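Tukcombe Hall - monthly safety walk-round, with comments
Date of walk: Saturday, February 1, 2025
Areas: front entry, main hall, kitchen, craft room, rear store, car park

ENTRY AND EXITS
Front doors open full width - OK
Rear exit clear - NO. Stacked chairs again, moved them myself. Hirers need telling.
Exit signs lit - OK front, side one flickering. Tube on order from Kneath.
Door closer, side door - slams. Adjust. Kids' fingers.

FIRE
Extinguishers tagged and in date - OK, all but kitchen. Tag missing, gauge in the green.
Fire blanket by cooktop - OK
Hose reel - not run out today, no time. Carry over.
Evacuation plan on wall - old one, still shows the shed. Replace.

ELECTRICAL
Switchboard clear 690 mm in front - OK now, mop bucket was in it
Test and tag - urn is out of date, taken out of use till done
Power boards - one piggybacked behind the stage. Removed. Please dont put it back.
Safety switch push test - OK

TABLES AND BENCHES
Legs firm, edges sound, tops clean - see comments
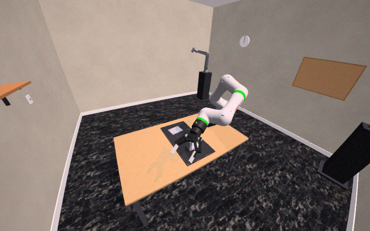
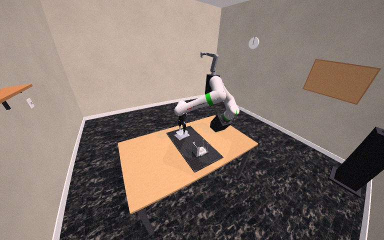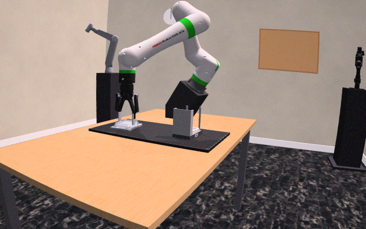

Comments: trestles in main hall mostly fine. Number 3 has a cracked brace, red tape on it, do not use. Chairs - a couple with split seats, put out for hard rubbish. Trolley castor still sticks, needs two people on the ramp untill it's fixed.

KITCHEN
Hot water temp sign up - OK
Floor by sink - lino lifting at the join, trip hazard. Taped for now. Gokaritz quoted $233 to reglue, go ahead I reckon.
Fridge seal - perished along the bottom. Fridge holding temp.
Knives locked away - NO. Drawer key missing.
First aid kit - low on bandaids, no burn gel. Restock before the April fete.

REAR STORE
Shelves bolted to wall - OK
Heavy stuff down low - mostly. Urn box was up top, moved.
Chemicals - Orura floor cleaner had no label on the decanted bottle. Tipped out. Keep it in the original drum or label it properly.
Ladder - feet worn on one side, tagged out

CAR PARK AND PATHS
Lights - could not check, daytime
Pothole near the bins - about 30 cm across and getting bigger. Cone on it. Council rung, no answer yet.
Ramp handrail - loose at bottom bracket, tightened, recheck next month
Gum branch over the disabled bay - dead, needs an arborist not a bloke with a saw

CARRY OVER
Hose reel
Car park lights after dark
Kitchen extinguisher tag
Drawer key
Evac plan

Next walk first week of March, same order. Whoever does it, check the rear exit first.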